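Cliston Seed Library: Questions People Keep Asking

Last revised in August by Wanda Laskowska, who also answers the phone

What is a seed library?

A cabinet of seeds you can take home, grow, and replace with seeds from whatever you grew. We have a card catalog, a desk lamp and 2,577 packets at last inventory, a good number of them beans. People in Cliston like to save beans. Beans are easy and they make you feel competent.

Do I need a library card?

No. You need to write your name in the green binder. Please write it so that a second person could read it. We have a member on file as either "Ellen" or "Lemon" and we would like to send her the newsletter.

How much does it cost?

Nothing. There is a jar. The jar pays for envelopes, and we go through up to 1,000 of those in a good spring.

How many packets can I take?

Four per visit. You may visit again. If you visit again eleven minutes later wearing a hat, Danuta Krawczyk will let you have the packets but she will mention the hat.

Do I have to bring seeds back?

We'd like you to. We won't come to your house. Gardens fail, deer exist, and squash borers have never read our lending policy. If all you have to show for the year is a story, tell it to whoever is at the desk and take four more packets in spring.

What should I bring back?

Seeds from open-pollinated plants, fully dry, with the chaff mostly out. Put the plant name, the variety and the year on the envelope. "Tomato, good" has been submitted more than once. We believe you, but it's hard to file.

How dry is fully dry?

Beans should shatter if you hit them with a hammer. If they dent, give them another two weeks on a screen. Tomato and cucumber seeds should slide around on a plate and make a small rattling sound. Squash seeds should snap when you bend them.

Can I return seeds from a hybrid?

You can grow them out at home and see what you get, and some people find this fun. Please don't put them in the cabinet. The next person is expecting a particular pepper.

My zucchini and my pumpkins grew side by side. Is that a problem?

Probably. If both are Cucurbita pepo, and most zucchini and jack-o'-lantern types are, the bees have made arrangements without you. This year's fruit will be fine. The seed inside it may grow into something with the looks of one and the flavor of neither. Sutrisno Krishnan teaches hand pollination in July. Bring masking tape and get there by 6:30 a.m., when the flowers are open and Sutrisno is cheerful.

Which seeds are best for a beginner?

Beans, peas, lettuce and tomatoes. They mostly pollinate themselves and ask very little of you. Carrots take two years and will cross with every Queen Anne's lace in the county. Start with beans.

How long do seeds keep?

Onions and parsnips are good for a year or so. Beans and peas will go three or four, tomatoes often longer. Keep them cool, dark and dry. A jar in the back of the fridge is fine – the windowsill over the sink is not.

Is there a newsletter?

Yes, twice a year, on paper. Back issues are in the rack by the door, and the current one joins them as we get around to it.
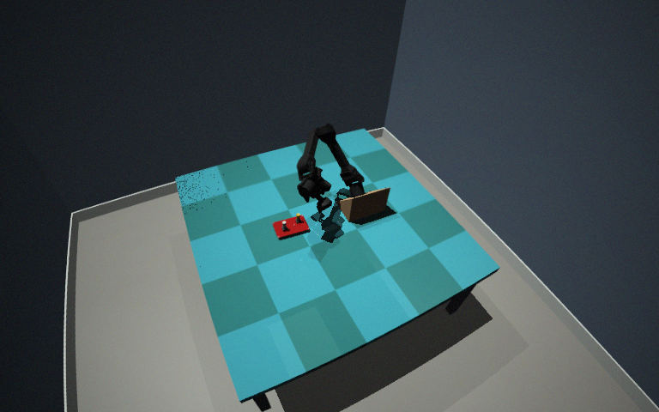 Black robot arm, red board and brown panel on a checkered table

The print run is 200 and it goes quickly, mainly on account of Jolanta Sadowski's column about slugs. Leave your mailing address in the binder if you want a copy. See the note on handwriting.

Can I donate a big jar of old seeds I found in a garage?

Yes, if you can tell us what they are and when they were saved. Try a germination test first: ten seeds in a damp paper towel, in a bag, somewhere warm. If six or more sprout, we're interested. If none sprout, you have a jar.

When are you open?

Ten to two, whenever the main library is open. Ring the bell if the desk is unattended. We're usually in the back, labeling beans.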